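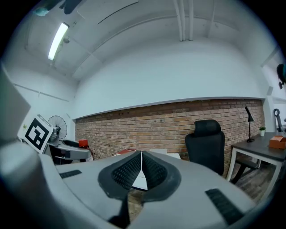
Finger pads and the marker card, May

Re: [pludau-gardens] Mulch delivery and the nature strip

On Thursday Natalina Testa wrote:
> Does anyone know if Shirima still deliver to our end of Pludau? I need
> enough for the front beds and the bit under the lemon tree. Last year's
> lot was full of twigs and one thong. Also, is it true you can't leave
> a pile on the nature strip any more?

Natalina,

They do deliver, but the driver won't reverse up anything steeper than a dinner plate, so your driveway is out. Mine was tipped neatly across the path to the letterbox. The postie has views.

I got 13 cubic metres of the coarse stuff between us and next door, which sounded sensible on the phone. It is a hill. The neighbour's kids have named it. We've been barrowing for two weekends and the colour has faded at the top before we've reached the bottom.

On the nature strip: you can leave it there, as far as I can tell, if you keep the footpath clear. I rang to check and was on hold for 25 minutes, then got a very nice man who read me the rule about skips.

If you only want enough for the beds, Ernard has bags. Dearer by a mile, but no thongs so far. Skip the dyed red one -- it ran in the first rain and my pavers look like a crime was committed on them.

Keep it a hand's width off the lemon's trunk. I didn't, with mine, and now I have a very well mulched stump.

You're welcome to as much of the hill as you can carry. Bring your own barrow, ours has a flat.

Cosimo Cattaneo
Hululov St end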